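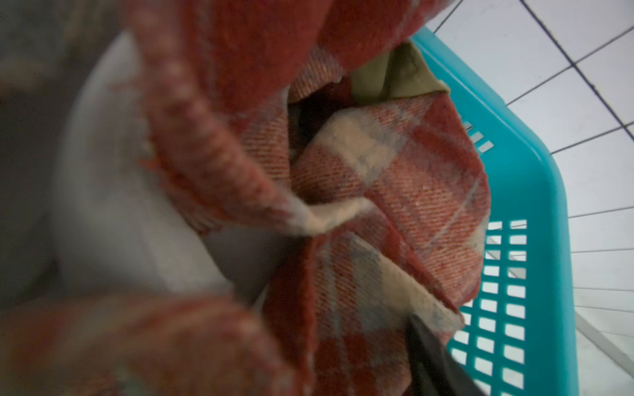
Sorkel is the name of the arm we are building in the shared workshop at Dallholm, and we are looking for people who would like to come and help us teach it to handle laundry. It is a home build in every sense, put together on evenings by four of us with day jobs, and so far it has cost us $620 in parts (plus one very patient landlord). Our hardest job right now is the big soft stuff. A red plaid blanket with a fringe, bunched down into a turquoise basket, gives the gripper more trouble than any sock ever has, and once there is something olive green tucked in underneath it, picking out where one piece of cloth stops and the next one starts becomes a real puzzle. So we need more hands, more eyes and, if you can spare it, more laundry!

What you would be doing

Mostly you would be driving. You sit at the bench with a pair of hand controls, watch the view from the wrist on the monitor, and try to get hold of a corner or an edge and lift the thing out of the basket. Then you drop it back in, mess it up a bit, and go again. We save every try, including the ones that go badly, so please don't worry about being clumsy. Jianguo Cao, who started the project and wrote most of the software, will sit with you for your first session and show you how to stop the arm, how to reset it, and what to do when it sulks.

A session lasts 2 hours, with a tea break whenever you want one. We are hoping to collect 168 sessions before we stop, and each of you can take as many or as few as you like. Evenings from 6:30 are best for us, though there is often somebody in by mid-afternoon and we can be flexible if you write ahead.

Who we are hoping to hear from

You don't need to know a thing about robots. Some of our best drivers so far have been people who knit or sew and just seem to know how cloth will behave when you pull on it. You do need to be 18 or over, comfortable sitting at a bench, and okay with a little motor noise. Left-handed people, please do write, as we have hardly any of you yet.

If you would rather build than drive, we could also use someone handy with a soldering iron. The wiring to the second finger needs redoing, and the Qiu board that runs it is still held on with tape.

What you get

We can pay $40 a session, plus parking. Anything you bring for the basket goes home with you the same night, and I'm afraid we can't promise it will be folded.

How to join in

Send a short note to Jianguo through the Skilora page on the workshop site, with the evenings that suit you and whether you'd like to drive, solder or both. We start the next round in March.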